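Drip tray

A drip tray is a shallow pan set beneath the spout of a drink dispenser to catch what misses the glass or runs down its side. It is found under beer taps, water coolers, coffee machines and juice dispensers, and in many homes, too, where a saucer or an old baking pan has quietly done the same work for years.

Most trays meant for daily use are stainless steel, which puts up with constant wiping and doesn't hold on to the smell of yesterday's cider. The rim is raised and usually rounded, so that a cloth can follow it all the way around without snagging. Many have a slotted grate, and the slots let spills fall away while the glass keeps a fairly level place to stand.

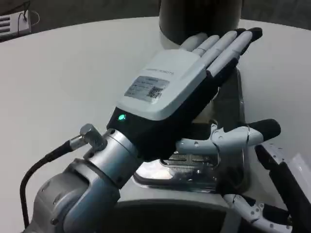
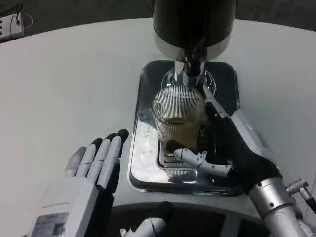 Stainless steel trays on a white tabletop; in the second picture, a fluted glass stands under the spout.

Ribbed or fluted glasses are well liked at dispensers, partly for their looks and partly for the easy grip they give to damp fingers. They do collect drips in their grooves, though, and a tray beneath them earns its keep!

Care is simple enough. The grate is lifted out, rinsed in warm water and dried with a soft cloth, and the pan is emptied before it can get sticky. In her household handbook, Raluca Toma of Stellmont suggests a pan holding 200 milliliters for a family kitchen and one holding 700 for a busy counter, emptied at closing time in either case.

See also: Bar mat; Coaster; Spout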